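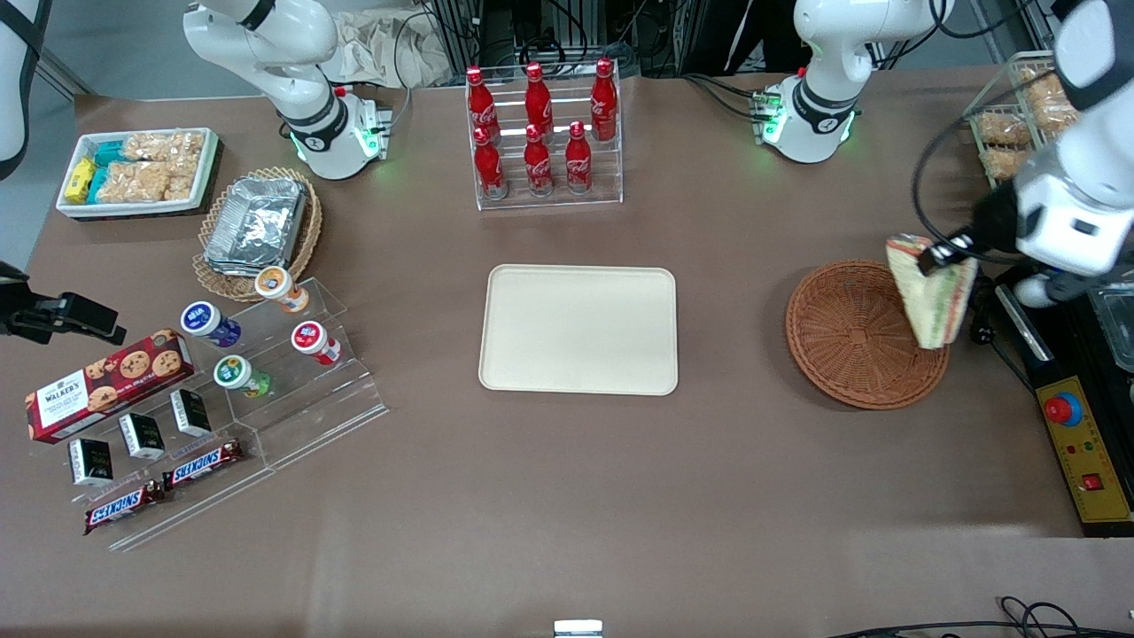 Portable food is any food that is prepared in one place and eaten in another. It must be sorted, wrapped and laid out so that the person who collects it can see at once what is on offer. Good order begins with containers. Trays, baskets and stands each suit a different kind of item, and a table set out for this purpose may hold snack packets together on a white rectangular tray, foil containers stacked in an oval wicker basket, and small bottled drinks on a clear tiered stand. A wrapped sandwich should be handled by its wrapping, and its cut edge should remain visible so that the filling can be recognised. A beige tray left bare near the centre of the table gives the packer a place to make up each order.

## 7.1 Aims of the chapter

On completing this chapter, the student should be able to:

- group packaged foods by type, size and weight;
- choose a suitable container for each group;
- set out a table for the making up of single meals;
- record what has been packed and what remains.

The worked exercises are drawn from the lunch service at the Arnevport training kitchen, which supplies 56 packed meals each morning in term time. The figures were prepared by Sólveig Þórarinsdóttir and checked by Kalevi Tikkanen. Students who have not yet read the section on labelling in Chapter 6 are advised to do so before attempting them.

## 7.2 Fixed and free places

A *fixed place* is a position on the table kept for one kind of item throughout the service. A *free place* may be used for any item. At Arnevport, each table has 16 fixed places, and these are marked on a plan kept beside the door. Free places should be cleared before a new order is begun.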